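Cookies help us run this archive. By carrying on you accept them. OK | Settings

Re: [tablelaying] Mats, plates and where they all live

Hello all,

Sorry for the slow answer to Reece, I've had the decorators in and half the kitchen was living in the hallway until the end of February. I'll paste his bit in so the rest of you don't have to go digging.

Reece Ellwood wrote:

> We've moved to the new flat and have a much smaller table, and the
> big cloth we used to put on it is hopeless, it hangs in everyone's
> lap. I'm tempted by placemats but I've never got on with them. Do
> people mix them? I've got one square-ish wipeable one and a couple
> of woven ones from my aunt and they look like they've come from
> three different houses. Also, where do you keep the plates if you
> haven't got a proper cupboard? Ours are stacked on the microwave
> at the moment and it's going to end in tears.

Right. Yes, I mix them, and have done for years! I used to be very strict and buy sets, and then one of the set would get a turmeric stain and I'd be cross about the whole lot. The last complete set I owned was a Ludberg one, in a sort of porridge colour, and I think I've got a single survivor which now lives under the cat's bowl.

What I do now is pick one plain-ish cool colour to go underneath and then let the odd thing sit on top of it. Light blue is very good for this. It goes with nearly any plate (white, striped, those brown speckled ones everybody had from Dodadel) and if it's got a pale grid on it then crumbs don't show half as much as they do on a solid colour. Then your woven one goes on the blue one, as a trivet really, for the pan or the bread or whatever's in the middle. It stops looking like three different houses as soon as one thing is sitting on another – I can't explain it any better than that.

I'd be more careful about what's under the lot. If your worktop or table has a busy pattern, and the marble sort with all the veins is about as busy as they come, then a patterned mat straight on it can make your eyes swim. Squares are fine because they're so different from veins. Flowers are not fine. I had flowers for one whole winter and I used to lose my reading glasses on them. 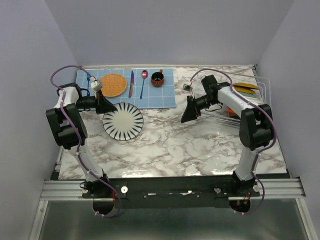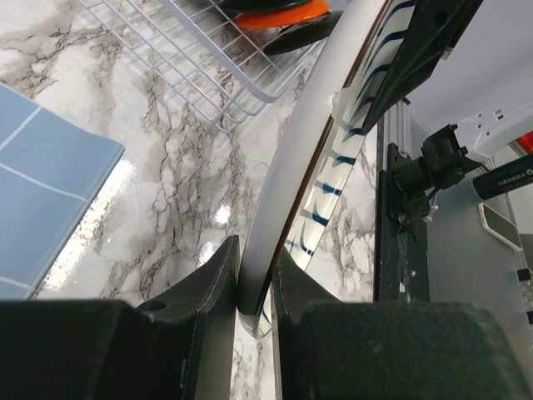 Light blue squares on the marble pattern, in both.

Itziar Prieto wrote back to me off-list when I said I was going to answer this, and she's happy for me to pass it on. Her view is that wipeable mats should never be stacked away damp, because they stick to each other and take the print off, and she stands hers on end in the washing-up rack until the morning. She also thinks woven ones want shaking out of the window and leaving well alone, never soaking, and that anyone who puts one through the dishwasher deserves what they get.

I've soaked mine, Itziar, and it went the shape of a hat.

Now, plates. Reece, please get them off the microwave! I had mine on top of the fridge in the old place and the Kettle (that's the tiny café under us, not the appliance, I know that confuses people) used to run a grinder that made everything in our kitchen creep along by itself. I lost two side plates that way and one of them was my gran's.

If there's no cupboard then a white wire rack or basket with sides to it is the thing, the coated sort. Stand the plates up in it on their edges, biggest at the back, bowls at one end. You can see what you've got and you're not lifting six to get to the one you want. Plastic plates can go in as well but they do slither about, so put them between two china ones. Check the coating before you buy, run your thumb over where the wires cross. My Noklow one was lovely for a year and then began leaving little rust freckles on the rims, and I've never entirely got them off. Bicarb shifts the worst.

With a small table I'd also lay from the back. Put the mat and the rack or whatever is stopping there against the wall side first, and see how much you've got left in front of you before you decide on how many places. We did it the other way round for ages and always finished up with the salt on the windowsill.

I do still have a cloth for Christmas, before anyone asks. It gets ironed once a year and it knows it.

Could somebody tell me whether those cork-backed ones mark a shiny worktop? My sister swears they leave a ring and I'm not sure I believe her, she puts everything down wet.

Off to move the hallway back into the kitchen.

289 views · 2 replies · Share this message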